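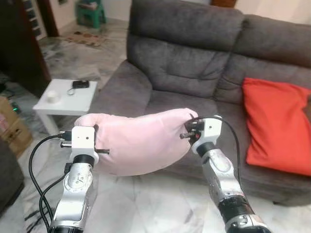 Pillow held by both grippers in front of the sofa, Ratum living room task.

Ratum Household Chores, data card
Last edited September 23, 2022

What is inside
Ratum is a set of 600 recordings of two-arm robots doing ordinary work in furnished rooms. The tasks are tidying a sofa, folding towels, clearing a low table and putting shoes in a row. Each recording has the video, the joint positions and a text file with the name of the task. One recording lasts up to 76 seconds.

Where it was recorded
Two flats, called Stekley and Nindwood in the folder names. The work in Stekley was finished in April. Nindwood has fewer shoe tasks, as the hall there is narrow.

Can the machine do the chore?
Partly. With a person guiding the arms, most tasks are possible but slow. When the arms ran alone with our Vieira policy, we made 40 trials of the sofa task and 5 ended with the pillow in its correct place. Soft things are the hard part - a pillow changes its shape each time it is gripped, and a corner pinched too tightly pulls the whole cloth with it. We would not yet leave such a robot alone to tidy a room.

Known problems
The time stamps of the left and right arm can differ a little in the towel folder. Failed trials are kept and have the ending _fail. Please do not remove them before you compare your results with ours.

Use
Free for research and teaching. For a product, please write to us first.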